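Shafiq Jayawardena had been asked for 300 words about himself by Thursday, and by Wednesday night he had 54.

The 54 said that he was born in Mornell, went to school in Mornell, and had come to Fimness at the age of 22 to work for Wijesinghe and Randenine, who sold houses. He had crossed out the word "passionate" twice. The agency was putting up a new website and everyone on the staff was to have a page, with a photograph and a few paragraphs so that buyers would feel they knew who was showing them round.

He read the others to see how it was done. Mrs Randenine's began with her grandfather's boatyard. The new boy in lettings had written that he lived for the sea, although he got the bus in from Mornell and ate his lunch in the stockroom. Mr Wijesinghe's was one line long and gave his telephone number.

"Just say why you stayed," Mrs Randenine told him. "People like to know why someone stayed."

He thought about that on the walk home. He had come for a summer. There had been a room over the chip shop, and a girl called Ines who worked at the ferry office, and in September she had gone to Lisbon and he had not. He could hardly put that under a photograph of himself in a tie.

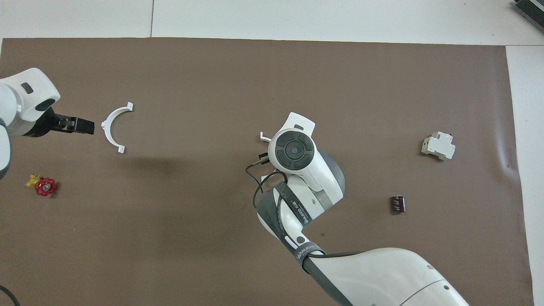

At home he made tea and sat down with the laptop again. His father had written only one thing about himself that Shafiq knew of, a letter applying for the post of plumber at Mornell hospital, and it was still in the drawer with the guarantees. It listed every job he had done and who would vouch for it. He had kept his spare parts in the same drawer, and as a boy Shafiq had been allowed to play with them on the kitchen floor. The one he always went for was a valve wheel, a red one with spokes, on a bit of yellow fitting. He used to steer with it. He drove the kitchen to Fimness and back most Sundays, years before he ever saw the place.

He wrote that down, and then took it out. Then he put back the part about Sundays.

By half past ten he had 300 words if you counted the heading. They said that he had sold the lighthouse cottages, all 5 of them, and the old bakery on Quay Street, and that he would always tell a buyer about damp. They said he had stayed because he knew which houses got the sun in the morning and it seemed a waste to go and learn it all again somewhere else. He was not sure that was true, but it was near enough – and it read better than the chip shop.

Mrs Randenine went through it at her desk with a pencil.

"You've left out your qualifications," she said.

"I've only got the one."

"Put it in, then." She turned the page over to see if there was any more. "Who's driving the kitchen?"

"I am," he said.

She put a small tick beside it and asked if he had the keys for the ten o'clock viewing.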